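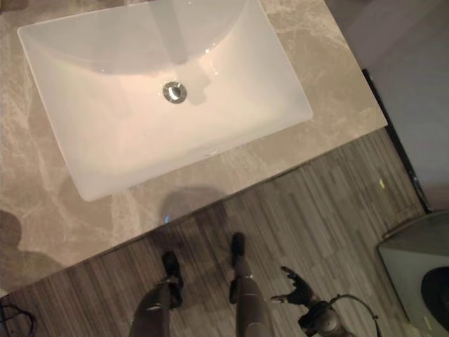
According to Rosario Farina, the hardest part of teaching a legged robot to work at a bathroom sink is getting it to stop in the right place, and most of the errors blamed on the hand begin at the feet. That view is now backed by results from a study released on 01/08/2019 by the Stendari Laboratory, which tested a new way for a walking robot to choose its standing position at a counter before it starts to reach.

The method, named Altgate, treats the last few steps toward a counter and the first movement of the arm as one decision. In earlier work at the laboratory, the two were planned separately. The robot walked to a fixed distance from the counter, stopped, and only then worked out whether its hand could get to the far side of the basin. When it could not, it had to back away and approach again. Each new approach took time and added a small error to the robot's estimate of where it stood.

Altgate uses the downward view from the robot's head camera. From that view it finds the front edge of the counter, the rim of the basin, and the robot's own feet, and it compares the three on every step. The planner then picks a stance from which all of the points named in the task can be reached without leaning past a set limit. If no such stance exists, the robot is told so before it begins, and the task is divided into two parts with a side step between them.

The study covered 2000 approaches in the laboratory's test bathrooms. The rooms were fitted with 12 different counters, chosen to vary in height, depth, and surface pattern. Half of the approaches used Altgate and half used the earlier method. Under the earlier method, the robot had to repeat its approach 348 times. With Altgate, the same robot repeated its approach 200 times. The robot, the hand, and the walking controller were the same in both halves of the study.

Polished stone proved to be the most demanding surface. Veins in the stone can resemble an edge when seen from above, and a glossy basin returns bright spots that move as the robot moves. The robot's own shadow is a further difficulty – it falls across the counter and the bowl at the moment when the view matters most. To deal with this, the research team trained the edge finder on views in which the lamps had been moved between one step and the next. A line that shifted with the light was marked as a shadow or a reflection, and a line that held still was kept.

Floors also received attention. Planks with a strong grain can pull an edge finder toward the wrong line, particularly when the camera is tilted and neither the counter nor the floor runs level across the view. Altgate corrects for the tilt with readings from the robot's body sensors before any lines are compared.

"We had been asking the arm to fix a problem that the legs created," said Farina. "Once both were planned together, a good share of the failed reaches went away. The ones that are left are mostly in tight corners, and we do not have a full answer for those yet."

The remaining failures are described in the report. Most took place where a wall stood close to the end of the counter, leaving little room for the elbow. Others occurred when an object had been placed on the floor beside the counter and the planner left too wide a margin around it. The laboratory also notes that every approach in the study started from inside the room, with the counter in view, and that doorways were not tested.

The work was carried out with equipment support from Hamdy, which supplied the test counters and basins. Trials were completed in July at the laboratory's Panthorpe site, where the next stage of the project will also be based. That stage will look at kitchen counters and at tasks in which the robot must change its footing while its hand is inside the basin.

The full report, the list of test conditions, and the step-by-step records of each approach are available to research groups on written request to the Stendari Laboratory, Panthorpe. Requests should state the intended use and the name of the group leader.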